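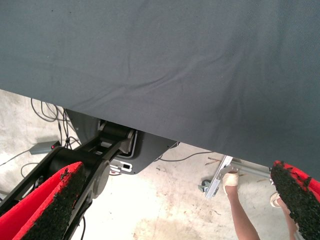 The bug report I nearly didn't open

I have a bad habit of saving my email for the bit of the evening when I'm least able to deal with it. So it was gone half past ten, I had a plate of toast on my knee, and the subject line said "Question about your booking form (not spam, sorry)". Which is exactly what spam would say, isn't it?

I help look after the website for a small sailing club on the Kerkberg reservoir. It's not a grand operation. We have a page of tide-free sailing jokes, a gallery that needs a tidy, and a booking system called Jalley that a previous member bolted on years ago and then moved away from. I inherited the passwords on a sheet of lined paper. I write about technology for a living, so everyone assumed I'd know what to do with them.

The email was from a man called Finbarr Sheehan. He'd been trying to book a dinghy for his daughter, had gone back to change the time, and noticed that the web address of his booking ended in 3464. He wondered what would happen if he changed the last digit. What happened was that he got somebody else's booking, with their name, phone number, and the little box where we ask about medical conditions.

He'd looked at two, he said, then stopped and written to me.

I put the toast down.

What was going wrong

If you've never come across this sort of thing, it's almost embarrassingly simple. Jalley checked that you were logged in. It never checked that the booking you were asking for was yours. It's like a hotel where any key card opens the front door and every bedroom as well, and all you need to do is walk down the corridor. Security people have a long name for it (insecure direct object reference, if you'd like to bore a dinner party) and it has been turning up in web software for as long as there has been web software.

I tried it myself with a test account and had a stranger's allergy to bee stings on my screen in under a minute. Horrible feeling! I switched the whole booking page off and put up a notice asking people to telephone.

Then I had to work out who to tell, and this was the part I was worst prepared for. I've written plenty of articles telling companies to have a proper contact for security problems. Our own site had a form that went to an inbox I checked twice a month. Finbarr had found my address by reading the small print under a newsletter from last spring.

Going upstream

Jalley is open source, looked after these days by a handful of people in their spare time, and as far as I could see the hole was in the main code, so every other club and village hall using it would have it too. I very nearly posted it on their public tracker. My finger was on the button. Then I remembered that a public tracker is public, and that I'd be handing the recipe to anybody who fancied it before there was a fix.

There was an address for private reports at the bottom of the project's readme. I wrote it all out as plainly as I could: the version, the steps, what I'd expected, what I got. I credited Finbarr, with his permission. A maintainer who signs everything as Arano replied before breakfast, terribly polite, and asked if I could try a patch on a copy of our site.

The fix itself was tiny. One check in one place, asking whose booking it was before showing it. The hunt for the same mistake elsewhere took much longer. Arano went through 179 files and found it again in the invoices page and in a calendar export I hadn't known existed. The patched version came out with a sober little notice, and I was absurdly proud to be in it.

Telling people

We had 159 members with bookings in the system. I went through the server logs to see whether anyone besides Finbarr had been wandering about, and found no sign of it, though our logs only go back so far and I said so in the letter. I wrote that letter four times. The first draft had the word "incident" in it six times and sounded like an airline. The last one said what had been visible, when we'd turned it off, what we'd fixed, and how to ring me.

Eleven people rang. Most wanted to know if their Saturday slot was safe. One gentleman was properly cross about the medical box, and he was right to be, so we've taken it off the form. We ask on paper on the day now and shred it afterwards.

I've since moved the site to a Hoshino server, which does its own updates overnight and sends me a grumpy message if one fails. The security contact sits on the front page, next to the weather, and goes straight to my phone. Finbarr's daughter got her dinghy in June. He's offered to look at the gallery code next, and I've said yes, once I've had a look through it first.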